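Growers Asked to Pay Up Front for Shared Transplant Crews

Category: Labor & Workforce

A plan to share seasonal crews among greenhouse operators in the Kendport area is looking for sign-ups before the spring rush, and its backers say it will take the panic out of hiring. Growers who remember the last few plans of this kind may want to read the terms first.

The program is called Nedgate. It is run by Putarside, a staffing firm that until last year mostly placed warehouse workers. Member greenhouses pay a deposit in January, list the weeks they expect to need help, and are assigned crews from a common pool. The firm says it has 80 workers committed for the coming season and wants 600 by the time bedding plants start shipping.

That is a big gap. Putarside's summary does not say where the other workers will come from, and the area's growers have been fishing in the same small pond for years.

"We aren't creating people out of thin air," said Kamonchanok Saithong, who manages the program. "We're filling the idle weeks. A crew that finishes plug transplanting at one place can be pulling orders at another the next morning."

It sounds fine on paper. The trouble is that spring tends to arrive for everybody at once. A warm spell that sends shoppers to one grower's customers sends them to all of them, and a shared crew can only stand in one shipping bay at a time. Asked who gets the workers when two members want them for the same week, Saithong said the schedule would be "worked out fairly." The contract says assignments are at the firm's discretion.

Then there is the money. The deposit is $1,000 per greenhouse location and is not refundable if the crew arrives short – only if no crew arrives at all. Hourly rates are not fixed either. They will be set in the month before work begins, long after most growers have priced their spring crop.
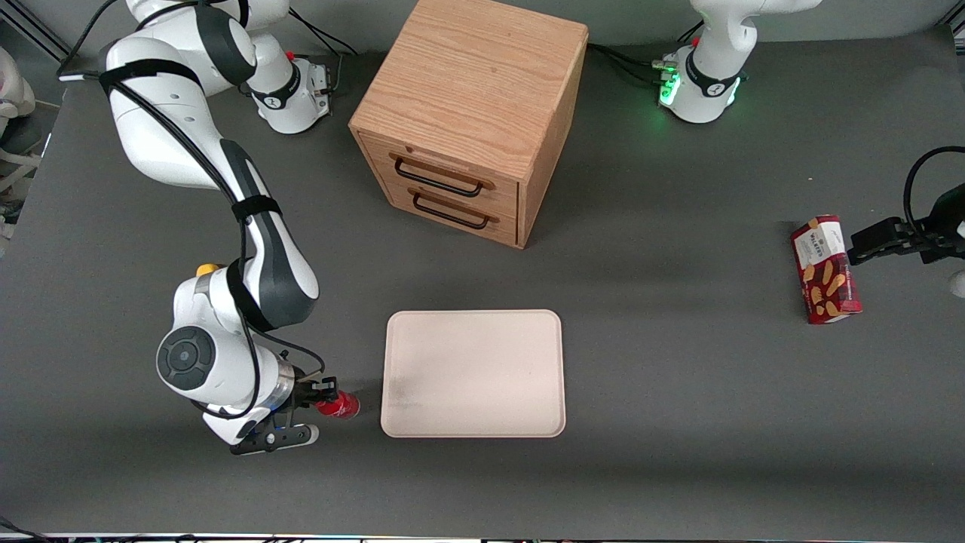

Kulap Phetsri, who grows annuals and vegetable starts at Arsenault, read the contract twice and decided to sit out the first season. She has nothing against sharing labor and has traded workers with a neighbor for years on a handshake.

"With my neighbor, I know who's coming and I know they can tell a petunia from a calibrachoa," she said. "With this, I'd be paying to stand in line."

Putarside says every worker will get a day of training before the first assignment. It would not provide an outline of that training, or say how many of the people already signed up have worked in a greenhouse before.

Saithong said several growers have joined but declined to name them. Sign-up closes at 5 p.m. on the last day of January.

Last updated: 4:15 p.m.

Related items
Overtime Rules and the Spring Rush: What Small Growers Should Check
Plug Prices Edge Up Again
Is Your Break Room Costing You Workers?
Kendport Growers Split on Longer Shipping Hours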